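Drawer bin

A drawer bin (also drawer organiser bin, fridge bin or, in older shop catalogues, a divider tray) is a small open-topped container used to keep loose household items together inside a drawer, cupboard or refrigerator. Most are long, narrow and made of clear or translucent plastic. The bin has no lid and no moving parts, and much of what is claimed for it in advertising has little to do with the object itself.

Terms

Usage is not settled. "Bin" in British English more commonly means a rubbish bin, and some retailers avoid the word for that reason, preferring "tray", "tub" or "caddy". A tray is usually taken to be shallower than a bin, but sellers do not apply the distinction with any care, and the same moulding may be listed under two or three names. The term "modular" is used very freely. Properly it should mean that bins of one range fit together in fixed proportions. In practice it often means only that they are sold in more than one size.

Form and materials

The usual plan is a rectangle with rounded corners. Rounding makes the bin easier to wipe out and easier to release from its mould, although it also wastes a little space where several bins stand side by side. Many have a lip or handle at one end, sometimes ribbed, by which the bin can be pulled forward from a deep shelf. On a table or in a shallow drawer the lip serves little purpose and adds to the length.
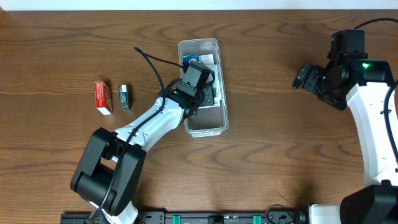
A long, narrow translucent bin with rounded corners and a ribbed lip, on a brown wooden tabletop.

Common plastics are polystyrene, PET and polypropylene. Polystyrene is stiff and very clear when new but tends to crack if dropped. Polypropylene is cloudier and tougher. Descriptions such as "crystal", "glass-like" and "premium acrylic" should be read with caution, as they are not always matched by the material marked on the base. Clear bins are said to save time by letting the user see what is inside. This holds for a bin on an open shelf at eye level. In a drawer, which is looked into from the top, an opaque bin shows its contents just as well.

Sizes

There is no agreed standard. A width of 83 mm is found in several ranges, among them the Seris and the narrower Nastex bins, and is sometimes described as an industry size, but no standards body appears to have issued it. Flornby bins are slightly wider, with the result that a drawer measured for one make will often not take the same number of another. Quoted dimensions may or may not include the lip - a frequent cause of complaint - and outer measurements are given far more often than inner ones.

Use

Bins are used for cutlery, packets, pens, batteries, cosmetics, small tools and similar goods. The usual advice is to sort first and buy afterwards, advice which sets of assorted bins rather work against. A set bought before sorting commonly leaves one or two pieces with no place to go.

Claims and criticism

The Morelli catalogue stated that its bins "double the space in any drawer". The claim cannot be true as written: a bin takes up room and adds none, except where it allows items to be stood on end. A trade leaflet issued in May of the same year reported that 800 households had saved time each morning after fitting bins, but gave no account of how the time was measured or who had chosen the households. A later version raised the number to 3,000 without explanation. Neither should be relied upon.

Critics also point out that shoe boxes, ice cream tubs and cut-down cartons do the same work at no cost. Supporters reply that these are harder to clean and rarely fit well, and on both counts they have a point. Whether a tidy drawer stays tidy for longer with bins than without has been asserted many times - mostly by people who sell bins - and does not seem to have been tested.

Care

Most makers advise washing by hand in warm water. Polystyrene may craze in a dishwasher. Scratches cannot be polished out at home with much success, whatever the packet says.

See also: Cutlery tray; Shelf riser; Storage jar

Last edited 7/20/22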